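Pelo Domed Covers: README

Pelo is a set of notes and pictures on household plastic pieces with a rounded cover over a rectangular base. It was put together in Fekville as a part of the Tristex household objects collection. This file covers the domed covers folder only. The folder holds 237 entries in 22 groups.

Contents

Each entry has a short name, a group number, the main colors, and a note on the surface. The short name is taken from the shape. Entries are not named by what the piece is for, so a cover on a bread box and a cover on a lamp can end up in the same group. 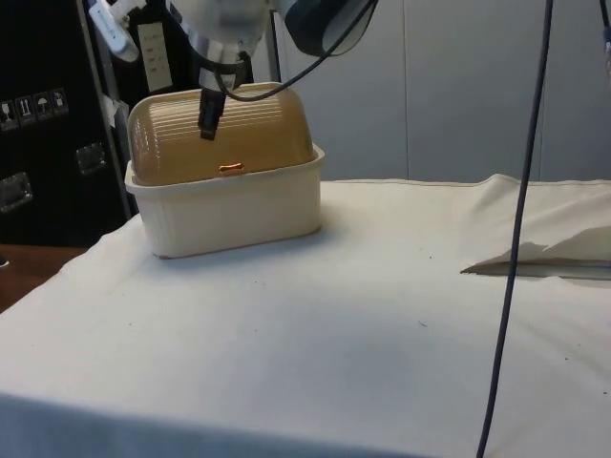

Group numbers were assigned in the order the pieces came in. They do not stand for size or quality. If a piece was moved to another group later, the old number is kept in the remarks column.

Colors

Base and cover are listed separately. A pale base is entered as "white" or "cream," and a see-through cover in any brownish shade is entered as "amber." Tan and amber were separate values until September, when 82 entries were merged. Small tabs and knobs get their own line if the color differs from the part they sit on.
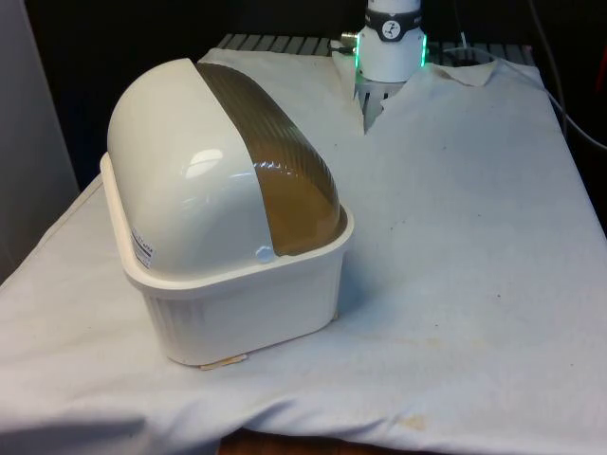

2 min read

Surface

Use "ribbed" for fine parallel ridges and "smooth" for everything else. Covers that have both are entered twice under the same short name, once for each part. Ribbing on the side walls of the base goes in the base column. Printed labels are noted as present or absent, and the text on them is left out.

Cloth

The table cloth is white. Wrinkles, folds and marks on it are not part of any entry.

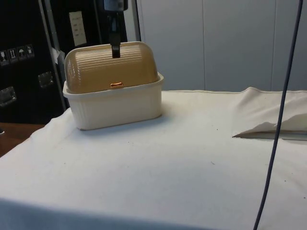
237 words

Known problems

Glare on the covers makes the color hard to judge, and the color column should be checked before it is used for sorting. Some older entries have no note for the tab. 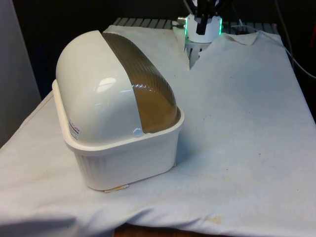 Mwaipopo

Changes

December 6, 2020: color values merged in the base column, blank remarks removed, two short names corrected. Weights are still missing for the last group and will be added with the next update.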